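## 4. Collecting episodes in simulation

In this section you will record the simulated episodes which the Meltska method needs for its first training stage. Please finish section 3 before you begin. The real arm is not used here and can stay switched off.

Meltska learns a grasp in two stages. In the first stage the policy sees only simulated scenes, and in the second stage it is corrected with a small set of real episodes. The first stage decides most of the final result, so please take your time with the settings below.

### 4.1 Prepare the scene

1. Open a terminal in the project folder and start the simulator with `meltska sim --task ball_bowl`.
2. Wait until the message `scene ready` is printed. On the first start this can take several minutes, while the materials are compiled.
3. In the **Scene** panel, choose the table material `light_weave`. The darker materials are for the tests in section 7.
4. Set the bowl colour to pink and the ball colour to red. These are the base colours, and the random changes are added later, in step 4.2.
5. Press **Home**. The arm moves to its start pose and the gripper opens.
6. Press **Hover**. The gripper goes above the bowl and stops there.

> **Note:** If the arm moves to the wrong side of the table, the base frame was probably not saved in section 3. Close the simulator, repeat step 3.5, and start again.

The hover pose is the first pose of every episode. It does not need to be exactly over the centre of the bowl. In our early work at Bestholm we always placed the gripper in the centre, and the policy then learned to go straight down without looking at the ball. A small offset to one side gave much better behaviour on the real arm.

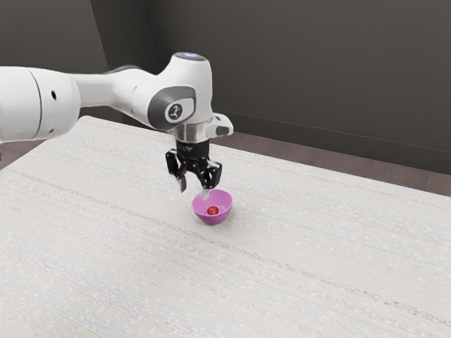 Before you record, check the opening of the fingers. It must be wider than the ball, with enough space left for the position noise. If you changed the size of the ball in the **Objects** panel, press **Hover** again, so that the opening is calculated from the new size.

### 4.2 Set the random changes

1. Open the **Variation** tab.
2. Turn on `bowl position`, `ball position` and `light direction`.
3. Leave `bowl shape` turned off. It is used only with the Mtshali object set, which is a separate download.
4. Set the number of episodes to 2000.
5. Press **Preview** a few times and look at each result. The ball should always rest inside the bowl. If it appears on the table, lower the value of `ball position`.

> **Caution:** Do not turn on `table height` in this stage. The height is fixed in the collision model, and the fingers can pass through the table without any warning. The episodes will look normal in the log but they are useless for training.

### 4.3 Record

1. Choose an output folder with enough free space. One full recording needs almost 70 GB.
2. Press **Record**. The counter at the bottom begins to move.
3. You can close the viewer window while the recording runs, and this makes it faster. Do not close the terminal.
4. When the recording has stopped, run `meltska check` on the output folder.

The check removes every episode where the ball was dropped, or where the fingers touched the rim of the bowl too hard. It is normal to lose a part of the data at this point. If fewer than 1000 episodes are left, do not continue to section 5. Go back to step 4.2, make the position changes smaller and record again.

### 4.4 How much data is enough?

We compared several sizes on the Skirkska test bench, always with the same real episodes in the second stage. With 800 simulated episodes the policy could usually find the ball, but it often closed the fingers too early and pushed the ball up the wall of the bowl. With 1000 this error became rare. Going up to 2000 before the check gave no clear gain in grasping, but the motion was smoother and the arm needed fewer corrections near the rim.

We did not test this with other ball materials. The simulated ball is rigid - if your real ball is soft, please expect to need more real episodes in the second stage.

### 4.5 If something goes wrong

- **The counter does not move.** The simulator is waiting for a valid hover pose. Press **Home**, then **Hover**, and start the recording again.
- **The gripper shakes above the bowl.** Lower the controller gain in `config/arm.yaml`. Restart the simulator after this change.
- **The check removes all episodes.** The finger opening in the config file is most likely written in centimetres. It must be in metres.
- **The recording stops with a disk error.** Finished episodes are kept. Free some space and use `meltska sim --resume`.

Keep the output folder as it is, with the original file names. The training script in section 5 reads the episode order from them.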